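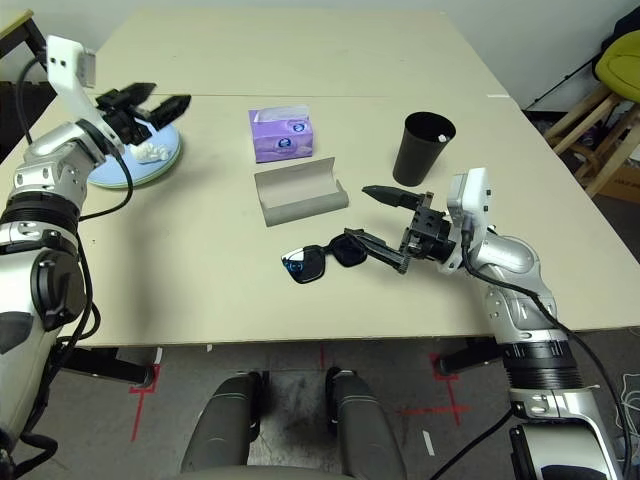
Two tables pushed together, one long surface.

1/ A few people asked how we ended up with the room layout we have for the Clendow evening classes, so a thread on tables. It is mostly about tables.

2/ We started with one big one. It came from an office clearance in Trirkmont, it seated 14, and it took six people to get it up the stairs. Once it was in, it stayed in. Every class had to be a class that suited one big table.

3/ That was fine for the language group. It was bad for bookkeeping, where people want to spread papers out and not have a neighbour's elbow on them. Sewing gave up after a month and went back to the church hall.

4/ So in January we sold it and bought smaller rectangular ones. Eight of them, second-hand, £147 the lot. The seller wanted more but two had wobbly legs.

5/ The wobble was the feet. Most tables of this sort have a screw-in foot on each leg and people never touch them. Turn the table over, wind them all in, then stand it up and wind out the one that's short. Ten minutes with a cup of tea.

6/ Things to measure before you buy. Height first. If you are mixing sellers, a few millimetres' difference doesn't sound like much, but you will feel it every time you slide a sheet of paper across the join.

7/ Then the door. Ours is narrow and opens onto a landing, so anything that doesn't fold or tip has to go in at an angle. Take a tape measure to the door and not only to the room.

8/ End to end works for talks and shared work. Side by side gives you a square, good for maps and fabric, but the people at the corners can't reach the middle. We tried a horseshoe once. Everybody stared at each other and the kettle was on the wrong side.

9/ Light tops are easier on the eyes in the evening than dark ones. They also show every pen mark. Washing-up liquid and a damp cloth gets most of it off. Permanent marker needs surgical spirit — try it on the underside first.

10/ Chairs are a separate problem. We have 40 and they come in three heights, from three different schools. The Gallardo Street centre has offered us a stack that match, if we can collect them. Does anyone have a van?

11/ Someone also asked about the Zulell trestles. We borrowed a pair for the spring sale. Quick to put up, but the crossbar is exactly where your knees go. Fine for standing at, I wouldn't sit a two-hour class at one.

12/ Summer timetable goes up next. Sewing is back on it, 7pm start, bring your own scissors.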